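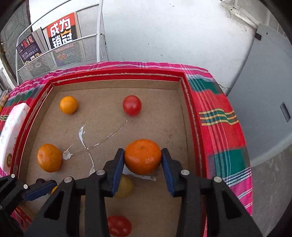
Quick one before church because I said I'd write about the homeschool bill and then the week got away from me.

So. The registry bill. Passed out of subcommittee Tuesday, 3 to 2, with almost no discussion. If you haven't read it, go read it, it's short. Every family that teaches at home would have to file a plan with the state each August, and a county reviewer could ask for an "in-home conversation" if the plan looks thin. Thin isn't defined anywhere. I looked twice.

I know what the supporters say. It's only paperwork. It's for the kids who fall through the cracks. And some kids do, I'm not going to pretend otherwise -- I grew up down the road from a family like that. But the law we already have lets a judge step in when a child is being neglected. What's new is that the rest of us have to prove we aren't doing it, every single year, to a stranger at the kitchen table.

Grethe Kirkegaard drove up from Drorbridge to testify. Six kids, all taught at home, the oldest a nurse now. She got two minutes. Then a lady from the department got a good twenty, with slides. Representative Kragh was on his phone for most of Grethe's. I was in the second row, I saw it.

The petition had 1,396 names on it as of last night. Brollville alone filled up a bunch of pages, which suprised me because Brollville does not agree on anything. Some of those are public school parents too. One mom told me she'd never homeschool in a million years but she doesn't want the state deciding what a thin education is, given the reading scores in her own district. Fair point!!

To be fair to the other side, Nele Ackermann left a long comment on my last post and she thinks I'm making too much of the home visits. Her reading is that a family can say no. Maybe. Section 2 says "may request" and then the next section has a penalty for "failure to cooperate." Read those together and tell me its voluntary.

Full committee is next. No date posted yet. Call anyway, be polite, give your zip code. The folks in Rultholm are getting a carpool together, meet at the Baptist church lot, 7 am, bring your own coffee.

More when I have it. Kids need shoes on.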